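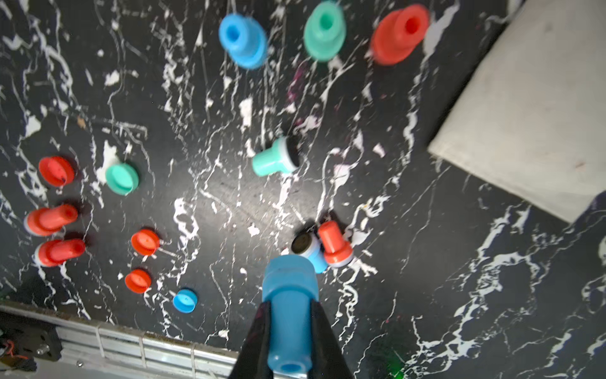
4.2 Putting the stamps away

I'll admit I picked this chore for selfish reasons. My kitchen table at home gets buried in little self-inking stamps every weekend, and I'm the one who puts them away, so when Liesl Wieser asked the group for a household job that was boring, harmless and hard to describe, I had my answer before she'd finished asking. The other chores in the study (folding hand towels, loading a cutlery tray, wiping a counter) came out of earlier work and had protocols we could borrow. The stamps had nothing. We had to decide for ourselves what "put away" even meant.

We settled on a rule that Damian Gruber wrote on the whiteboard and that never got much better than his first try: every stamp ends up with a cap of its own color and goes in the tray of that color, and every cap without a stamp goes in the tray too. A run starts with the pieces dumped out of a cup, and nobody is allowed to nudge them afterward. A run ends when the arm says it's finished or when the clock runs out, whichever comes first. People hate the second half of that rule because an arm that's one cap short looks so close to done! But a person who leaves one cap on the table gets told about it at my house, so I kept it in.

What makes this chore nasty is mostly size and shape. A stamp is a narrow handle on a wider end, so there's a good place to hold it and a much bigger bad place, and which one faces the gripper depends on how it rolled. Figure 4 gives the general idea from the wrist camera. The blue stamp between the fingers is lined up nicely with them, collar just above the tips, and that's about as friendly as a grasp gets in this task. Right in front of it are a blue one and a red one touching, the blue lying on its side and the red one tipped up, and that pair is the kind of thing I'd have set as an exam for the planner if I were feeling mean. If you go for the blue by its middle, the red is already in the way of a finger.

Then there are the caps. I had thought of them as the easy pieces (they're small, they're round, who cares which way they point?) and I was wrong about that for most of a month. A small cap gives the fingers very little to close on. Come in slightly high and you pinch the top edge, and it squirts out sideways. Come in slightly low and you're pushing on the table. Wendelin Ammann added a gentle downward "feel for it" motion before closing, and that helped more than anything we did to the vision side, which was a bit humbling for those of us on the vision side.

Speaking of which – the tabletop. We use a black surface with dense white splatter and veining, and I've been asked at two different talks why we don't switch to something plain. Kitchens have busy counters. A lot of them look a good deal like ours. A white band around the end of a stamp can get lost against white speckle, and our first segmentation model was forever cutting stamps in half at exactly that band and reporting the handle and the base as separate objects. It would then go and try to cap the handle. Retraining on the busy surface fixed most of this. Teal against light blue stayed a problem longer than I'd have guessed, and I still wouldn't trust the model on those two colors in the evening with only the ceiling light on. Red was never an issue.

We also left a folded off-white cloth on the table, as in the upper right of the figure. Cloth is the thing every household has lying near every other thing, and I wanted it to be part of the chore. The arm is not supposed to move it. A piece that rolls up against the fold is fair game, but the gripper has to take the piece and leave the fabric, and the Oner planner we started from had no notion of that at all. It treated cloth as table. The fix, which Notburga Strebel came up with over one long afternoon, was to give soft things a height the planner respects and then let the fingertips come in from the open side only.

Across the whole study we logged 2640 pick attempts on the stamps, counting retries. I'm not going to pretend that they tell a clean story. Single picks of a stamp lying by itself were dull, in the good way, by the end of November. Picks from a touching pair were much worse, and the failures were seldom dramatic: the arm would get the stamp it wanted and leave its neighbor rolled over somewhere new, so that the next pick had to be planned from scratch. A run could be full of successful picks and still time out. If you only score picks (as we did in our pilot, and as Liesl Tanner kept warning us not to) the system looks close to ready for a house. Score the cleared table and it looks like a patient toddler.

Capping deserves its own paper and will probably get one. Briefly, we can hold a stamp upright and press it down onto a cap that's sitting the right way up, and we can't yet do much with a cap that's landed wrong. Flipping it takes either a second hand or a trick with an edge. Seven of us tried it one-handed, with two fingers only, eyes on the wrist camera feed, and most of us ended up shoving the cap against something solid and rolling it over. We've since taught the arm a version of that, using the metal rail at the side of the table as the something solid. It works when the cap is already near the rail. The grooves in that rail collect dust, by the way, and small edges like to catch in them, so it's a poor stand-in for a proper fixture and I'd build one next time.

So, can the machine do this chore yet? My own answer, which Damian thinks is too gloomy, is that it can do a useful share of it while you're in the next room, and that you'll come back to a table you still need to finish. I'd take that at home, to be fair. I'd take it tomorrow! But I wouldn't call it putting the stamps away, and the scores in the next section use the full rule from the whiteboard, last cap included.

Share this section: 4 shares | 2 comments
Contact the Vitgate group | © Vitgate, text last updated 25/04/2024 | Back to top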